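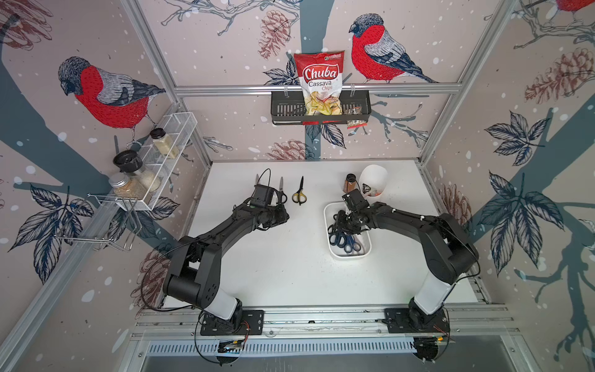

February, 7 a.m. bench notes

Hatholm rugby boots, stud pull test. Ran 24 pairs. The Alico studs let go at 515 newtons, the Jasińska ones at almost 800, and the sales sheet likes both equally. Sławomir wants the Alico set because they are blue. Noted.

Ryszard Ziółkowski has signed for another season at prop, so the wide-foot last stays on the shelf and I stay employed.

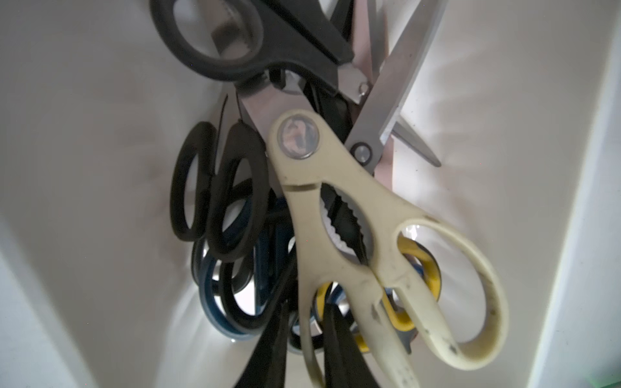
Cream shears, with the other scissors.

Sustunow tape: 342 mm strips, two turns over the ankle. Peels fine cold, leaves glue on the sock. Club laundry has views.

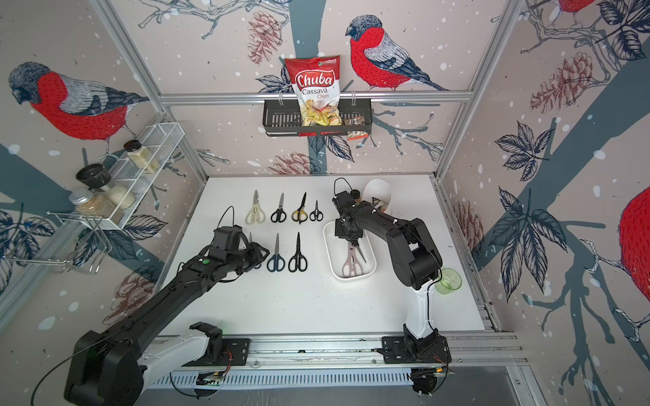
Bench, both arms over the table.

To do: redo pair nine, I had the clamp on backward. Ask Sławomir for the torque wrench again.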